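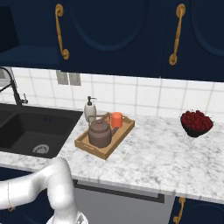
The simulated kitchen, with the arm in front of the counter and the tray, teapot and mug beside the sink.

October
By Staff Writer, Urov

Kamala D'Souza spends most of her working day moving a robot arm around a kitchen that only exists on a computer. She is one of three people at Tikkanen who record demonstrations, which means steering the arm by remote control so that a program can later learn to do the same job alone.

"People expect me to write rules for it," she says. "I don't write any. I pick up the mug, I put it down, and the recording is the lesson."

She holds a hand controller and watches two screens. When her wrist turns, the arm's wrist turns. The project, called Juradora, has 1434 recordings so far, most of them to do with cups, bowls and trays. A good one lasts 19 seconds. D'Souza's first attempts took over three minutes and she threw them all away.

"I was slow, and I kept stopping to think," she says. "If you stop, the robot learns to stop. It has no idea you were wondering where the handle was."

Teapots gave her the most trouble. She tried gripping the body, then the arched handle, and settled on the handle. She then had to make sure everyone else did it that way too. Mixed habits in the recordings had produced a program that went halfway to each and closed on nothing.

Before Tikkanen she worked at Grulerach, where the arms were real and demonstrations were given by hand. She would take hold of the arm and push it through the movement while it logged the position of each joint. "You can feel the weight, and I miss that," she says. "But your arms ache by lunch, and when you drop a bowl you have to sweep it up." In the simulator she presses a key and the counter resets.

The drawback is that simulated objects do not always slide or tip as they should. The team plans to repeat part of the work with a real arm on a real worktop, and D'Souza expects many of the grasps to need doing again.

She still records a few runs badly on purpose - nudging the tray crooked, then straightening it - so the program has seen a mistake being put right. She did a batch of those on Saturday morning. Next on her list is pouring.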